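August – bench 5, handheld demos, late session

Goal for this block: check whether trimming idle segments from the demos changes what the policy learns about approach speed. Previous run on the Prustberg set was trained untrimmed and hesitated before every grasp.

Setup as before. Operator works both grippers over the papered table, bottle in its open blue box. Status lights green on both units at the start of the block.
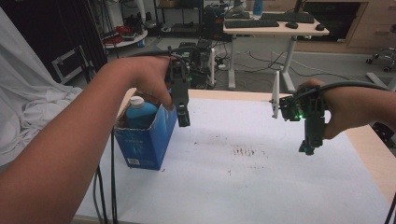 *Photo: Gridano workshop*

209 demos kept after the filter. 14 rejected, nearly all for tracking dropouts on the left unit. Dropouts cluster where the wrist turns quickly, so the Sequeira smoothing pass won't fix them – it interpolates straight through the turn and the orientation comes out wrong. Rejecting is cheaper than repairing for now.

Trimming rule: drop any span where both grippers move less than the threshold and neither opening changes. First version looked at one gripper only and cut out bimanual holds. Reran everything with the corrected rule. Old output is in the Bunach folder, do not train on it.

Separate issue: wrist views with very little in them. With the fingers apart and only plain wall behind, the tracker has a few specks and a thin blue line to work with. Pose from these stretches leans on the inertial data and drifts.
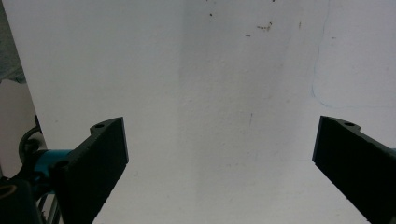 Gridano

Tried masking the fingers before feature extraction. Helps, since the finger edges were being picked up as static landmarks. Mask is hand-drawn at one opening width and needs to follow the opening.

Trimmed and untrimmed policies both trained to step 783, same seed. Trimmed one starts its approach sooner in replay and pauses less above the box. Grasp success not compared yet, replay only.

To do:

- mask as a function of opening width
- log the inertial weight per segment
- second seed for both policies before anyone quotes the pause result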